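Can machines do the chores yet?

Flirkier's March trials at Plirnville put a two-armed machine through 769 runs of table clearing: pick up, turn, put away. Rigid boxes gave it little trouble. Straps, cloth and thin packets did, and around 9 in 100 runs needed a person to step in.

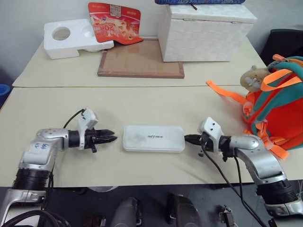 Speed is the other limit. A flat case that a person shifts in two seconds can take three times as long – tolerable at home, too slow for a packing bench. Hernuvis will repeat the tests with softer fingertips.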